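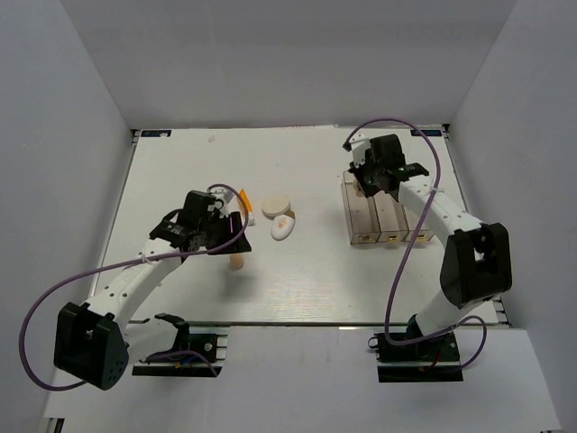 What does Sendetti do?

Sendetti is the control and planning stack for two-arm tabletop cells. It takes camera input, keeps a model of the objects on the table, assigns each object to an arm, and sends joint targets to the motor drivers. Training and labeling are handled by separate tools.

Which parts run on the cell computer?

The controller, the planner and the perception node. The log viewer, Wako, can run on any machine on the same network. Do not run Wako playback on the cell computer while the arms are powered. It competes with the controller for disk access and you will see missed deadlines in the log.

How does the planner decide which arm takes an object?

By reach cost first, then by predicted conflict. Every detected object gets a cost for the left arm and a cost for the right arm. If the two are within the tie margin, the planner picks the arm whose current path stays farther from the other one. With a cluster of small parts sitting left of center and a divided container at the right rear, most picks go to the left arm and the right arm works over the container. You can override this per object class in the assignment file.

Can both arms enter the shared zone at the same time?

Only if shared_zone is set to "checked". The default is "exclusive", where one arm holds the zone and the other waits at its last safe waypoint. In checked mode the planner tests both swept volumes against each other before each segment. Planning takes longer and the path may be rejected more often.

Does the collision model include the cables?

Partly. Each cable is modeled as a chain of capsules attached to the links, with a slack radius at the elbow and wrist. A loop that swings wide of the arm can leave that volume. Measure the widest loop with the arm folded and enter it as cable_slack for that arm. The left and right values do not have to match.

Why does perception lose objects in a clear container?

Transparent walls give weak depth returns, and the detector tends to merge the wall with whatever is behind it. Register the container as a fixture and enter its compartment layout. The perception node then searches inside each compartment using color only and ignores depth there. Tinted plastic works, but redo the white balance afterward.

Pale objects on a pale table are detected late or not at all. What should I change?

Lower the contrast threshold in small steps and watch the false detections. Under even, diffuse light a flat cream or white part gives very little edge. Shadow cues help, so leave use_shadow on. If two parts overlap, the detector may report one outline. Set split_overlaps to true and expect slower updates.

Small specks are showing up as objects. How do I filter them?

Raise min_area. Version 355 and later also accept a separate min_area for the back strip of the table, where debris tends to collect.

What does error 2473 mean?

The gripper command was accepted but the jaw position did not change within the timeout. Check the wrist connector first, then the finger offset. On cells that use Bomlow drivers it also appears when the current limit was reset to zero by a firmware update.

What does error 209 mean?

The camera pose stored in the calibration file is older than the table pose. Run the calibration routine again. Copying the old file over the new one clears the error and leaves you with wrong grasps – please don't do it.

How long a log can Wako open?

Up to 4000 segments per file. Longer sessions should be split with the wako-split command before opening. Video and joint data stay aligned after the split.

Is there a simulator?

Holance reads the same cell file and runs the same planner. Cable slack is drawn but has no physics. Gripper contact is approximate, so tune grasp force on the real cell.

Contact support | Copyright Sendetti | Back to top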